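Fixed or variable, renewal is coming and I can't decide

tamsel_33
Hello all. My mortgage with Lunavell comes to renewal in September. They offered me a five-year fixed, and if I sign early they give $300 toward the fees. The variable is lower today, but it would follow the central bank. My payment now is $2,121 a month and I have little room above this. What would you do?

okrafield
Take the variable. The bank held again and the next move is down, everybody says so.

Workneh_fan
Everybody said so last year also. I took variable on this advice and my payment went up by $269. If there is little room, then there is little room. Fixed.

okrafield
One bad year does not prove anything. Over a long time the variable costs less.

pellucid
Please ask what the penalty is for breaking the contract. With a fixed rate at Flisomero I paid much more than I had expected, and I only wanted to sell my apartment. A shorter term, two or three years, is a third choice that you did not mention.

tamsel_33
Thank you, I did not think of the shorter term. I will write to Lunavell and ask for both penalties in writing. I work from home, so I would not like to move soon. I add a few pictures.

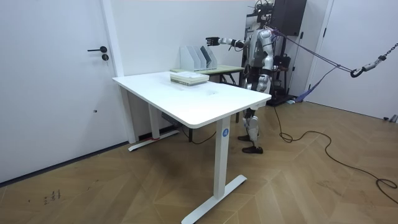
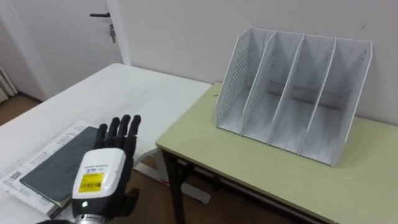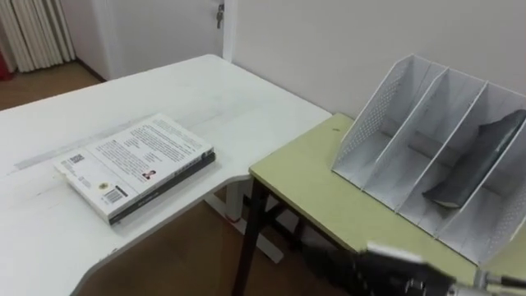 Workneh_fan
Ask them also how long they hold the offered rate. Mine was held for only a short period, and when I came back with my papers it was already higher.

okrafield
I still say variable, but yes, get the penalties in writing first.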